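Gretlow Robotics Lab, student project report
Safe practice rules for hand-held gripper work at a shared bench
9 November 2020

Why we did this

Our lab had rules for the big arm (fence, e-stop, sign-in sheet) and pretty much nothing for the hand-held grippers. People figured no motor, no problem. Then in June we got two near misses in the log, both with containers, both at the shared bench. So our group got asked to write a rule sheet and try it out.

What we looked at

Started with the Urkon bench handbook, which is what the other courses use. Good on cables and lifting, thin on anything you hold. Also read the old Mok project notes. Most of that didnt apply but the part about checking the fingers before every session was worth stealing.

The rules, version 2

1. Check finger screws before you start. Loose = stop, tell the bench lead.
2. Markers clean and uncovered. No tape over them, no writing on them.
3. Anything with liquid in it gets a label. No label, no grip.
4. Grip upright containers low and square. Don't squeeze to make up for a bad angle.
5. Open containers stay low over the table. Never carry one across a person or a keyboard.
6. Cloth on the bench whenever liquid is out.
7. Cabinet doors: open before you pick up, not with the jar in hand.
8. Free hand stays out from between the fingers.
9. Log drops and spills the same day, even small ones.

Version 1 had 10 rules. We cut the one on gloves, people kept arguing about it and we had no good source either way.

Trying it out

Ran the sheet on the Sindo task set, mostly containers and cabinet work. Rule 4 took the most practice. Rule 7 got forgotten a lot, so it should probaly go higher on the page.
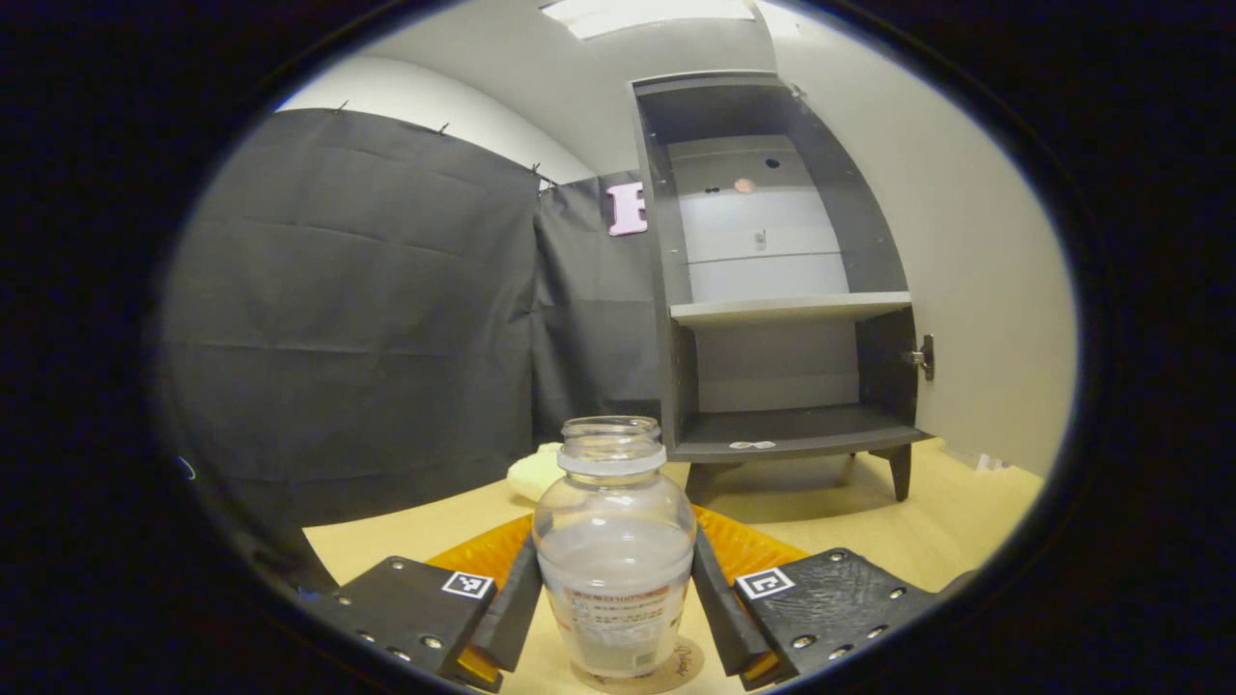 Fig. 1. Labeled jar, no lid, between the gripper fingers. See rules 3 and 4.

Still open

No rule yet for glass. Rule 5 needs an actual height. Also who signs off when the bench lead is out? Sheet is taped up by the door for now, comments go in the log.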